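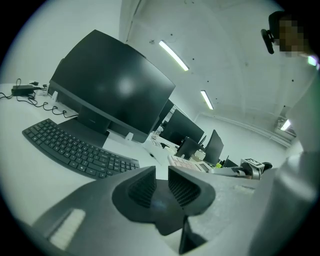 Buying a robot takes way longer than buying a bike. Ask anybody who works with them! First you need a plan, and the plan starts with money. Say your class gets a budget for a robot helper. You can't spend it all on the robot. There's a lot of other stuff. See the two black fingertips, with the little ridges? Those are part of a gripper, the bit that grabs things. Then look at the long white desk behind. Monitors. Keyboards. Cables, a power strip. All of that goes on a shopping list too, and grown-ups forget the cables every single time.

So what goes on the list?

Start with the job. What should the robot DO? Pick up blocks? Sort crayons? Write it down in one sentence. If it takes a whole page your robot is trying to do too much, and it will cost too much too.

Next, the arm. An arm has a reach, like yours. Measure how far away the blocks are. Use a real tape measure please, no guessing. A longer arm costs more money and needs a stronger table.

Then the gripper. Sometimes it comes with the arm, sometimes it's extra. Read the small print!! Tanvir Kodikara plans equipment for the Losstead robot club and he once ordered an arm with no gripper at all. Very nice arm. Couldn't hold a thing. They waited until June for the right part.

Spare parts. Fingertip pads can wear down, like the soles of your sneakers. Losstead put 20 dollars in the plan for spare pads.

Now do the math. Pretend you have 600 dollars to spend on extras. (Just the extras, the arm is a seperate budget.)

Gripper: 8 weeks of club money. Ouch
Spare pads: 20 dollars
Cables and plugs: write it down even if it's small
Table: maybe you have one already. Go check

Don't spend every dollar. Keep a bit back for suprises. A shipping bill is a surprise. So is a broken plug.

Words to know
Budget: a plan for your money.
Quote: a paper from a shop that says what something will cost. Csaba Farkas at the Drovex shop says ask for a quote before you fall in love with a robot.
Lead time: how long you wait after you order. Could be up to 5 weeks.

Your turn. Grab a pencil. Pick a job for a robot in your house and make the list. Put the robot at the top and leave lots of lines under it. Bring it Tuesday if you're in the club.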